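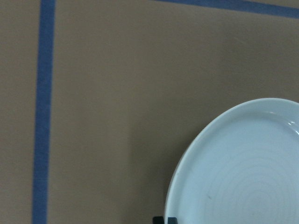
Evidence and Property Store – Inspection Checklist with Comments

Site: Sturton police station, ground floor store and drugs safe
Inspected by: Celina Jasińska, property standards officer
Date of visit: 24 March 2022
Previous visit: June, last year
Accompanied by: store supervisor (whole visit), duty sergeant (safe only)

Marks used: OK = meets the standard. PART = meets it in part, see comment. NO = does not meet it. N/S = not seen on this visit.

Before reading: the comments are written the same evening from my notes. Where I write "I was told", I did not check it with my own eyes. If the station does not agree with some comment, please write in the reply column and do not change my text.

SECTION 1. ACCESS AND KEYS

1.1 Outer door closes and locks by itself – OK
Tried three times. On the second time it was slow but it locked.

1.2 List of persons with access is on the inside of the door and is current – NO
The list has two officers who have moved to Avley. Their cards were cancelled, I was told, but the list must say the same thing as the card system. I asked for a print from the card system and it was given to me after lunch. On the print the two cards are cancelled.

1.3 Safe opened by two persons only – OK
Seen during the visit. Both signed.

1.4 Spare safe key in sealed envelope, seal number agrees with the register – PART
The seal is whole and the number agrees. The signature over the flap cannot be read and the name is not printed beside it. Please do the envelope again.

1.5 Visitors sign in and out – PART
I signed in. The page before mine has four visitors without time of leaving. One of them is the man from Pawlak who repaired the shelves.

SECTION 2. RECEIVING OF ITEMS

2.1 Each item has a reference before it goes on the shelf – OK

2.2 Bags sealed, signed, dated – PART
I took 84 bags from the shelves, from all bays. The seals were good on all of them. On some from bay C the date is written over the signature and one must guess it. A better pen would help, and the box for the date on the new labels is also too small (I wrote this to the label supplier before, without answer).

2.3 Temporary lockers emptied by the next working morning – NO
Locker 17 had two bags from a search of a vehicle. They were there for three nights. The supervisor knew about it and said that the officer was on leave and the form was not finished. This is understood, but the form can be finished by another officer of the same team. It was a comment also in June.

2.4 Large items have a tag which is fixed and not only laid on top – PART
Bicycles: good. Suitcases: two with the tag inside the handle loop only, it falls out when the case is lifted. I lifted one and it fell.

2.5 Wet or damp items go to the drying cabinet and not to the shelf – OK
The cabinet log is filled in well, the best page in the whole store.

SECTION 3. DRUGS SAFE

3.1 Items weighed on receipt, weight on the label and in the register – OK

3.2 Scales tested and the sticker is valid – PART
The sticker is valid. The test weights are kept in the drawer with staples and loose coins, and they should have their own box with a lid.

3.3 Register agrees with contents – OK
All 97 entries were compared with the safe, with the duty sergeant reading and me looking. It took longer than planned because the entries are in order of date and the safe is in order of officer's name. I do not say which is right, but both should be the same one.

3.4 Items for destruction are kept apart – PART
They are on their own shelf but the shelf has no sign. A new person would not know. One sheet of paper with clear letters is enough.

3.5 Destruction run witnessed and recorded – OK
The last run went to the plant at Granduritz. Both witnesses signed, the weight before leaving and the weight at the plant are the same.
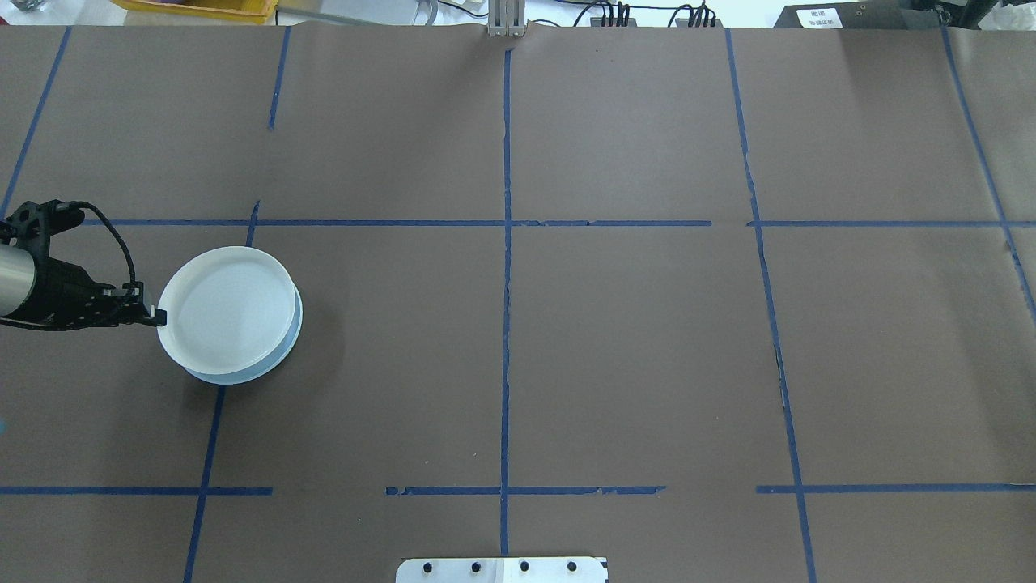
3.6 Smell and ventilation – PART
There is a strong smell of cannabis when the safe door is open for more than some minutes. The fan works but the grille outside is covered with leaves. I was told that the building team is informed. I could not find the request number, so please send it to me.

SECTION 4. CASH AND VALUABLES

4.1 Cash counted by two persons before sealing – OK

4.2 Cash over the limit moved to the bank – NO
The limit for this store is 3000 in one case. One case is above it and has been in the store for longer than the ten days allowed. The reason given is that the notes may be needed for fingerprints. If it is so, there must be a written decision from the investigator on the file. I did not find one. The supervisor telephoned while I was there and the investigator will send it.

4.3 Jewellery described by what is seen – PART
"Gold ring" is still written on several labels. We are not jewellers. Please write "yellow metal ring" and leave the rest to the expert. I repeat this at every station, so Sturton should not feel it is only for them.

4.4 Foreign money recorded in its own currency – OK

SECTION 5. SAFETY OF THE PERSONS WORKING IN THE STORE

5.1 Gloves, masks and eye protection within reach – PART
Gloves in all sizes except large. Eye protection in a closed cupboard in the corridor, and the cupboard key was with a person who was at court. Please move it.

5.2 Needle tubes and knife tubes available – OK

5.3 Unknown powders: instruction sheet on the wall – OK
It is the current sheet. Two staff were asked what they do first and both gave the right answer without looking.

5.4 Naloxone in the store and in date – OK
One kit. For a room where two persons work I would prefer a second one, but the standard asks for one.

5.5 Shelves fixed and not overloaded – PART
Bay A and bay B are repaired and strong. In bay D there is a heavy box on the top shelf, above my head. It should be at the height of the waist or lower. We moved it down together.

5.6 Steps and ladder – OK
Ladder checked, tag in date, rubber feet good.

5.7 Floor and escape way free – PART
The way was free when I arrived. In the afternoon there were three sacks in it from a delivery. I know that there is little space in this room, still the sacks can wait in the outer lobby if somebody stands with them.

SECTION 6. PAPERS AND MOVEMENT

6.1 Items out to laboratory: date out and expected return – PART
Date out always written. Expected return often empty. Two items have been out since before my last visit and it is not clear if the laboratory still has them. Please ask the laboratory in writing.

6.2 Items out to court signed for by name – OK

6.3 Closed cases reviewed every quarter – NO
No review was made this winter. I was told it was because of sickness, and I believe it, but the shelves show it. Much of bay C is closed cases.

6.4 Return to owner: letter sent, copy kept – OK

WHAT MUST BE DONE, AND BY WHOM

Within seven days: 1.2 list on the door (supervisor). 2.3 temporary lockers (team sergeants). 4.2 written decision or move to the bank (investigator, with copy to me). 5.1 eye protection (supervisor).

Within one month: 1.4 envelope. 3.2 box for test weights. 3.4 sign on the shelf. 6.1 letter to the laboratory.

Before the next visit: 6.3 review of closed cases, beginning with bay C. If help is needed, Avley has offered one person for two days and I can arrange this, but the request must come from the station.

Items marked N/S: none.

General comment: the store is cleaner than in June and the staff answered everything openly. The drugs safe is in good order except small things. The lockers and the closed cases are the same comments as before, and a third time I will have to send them higher.

Reply from station to be written in the right column and sent back with the supervisor's signature.

C. Jasińska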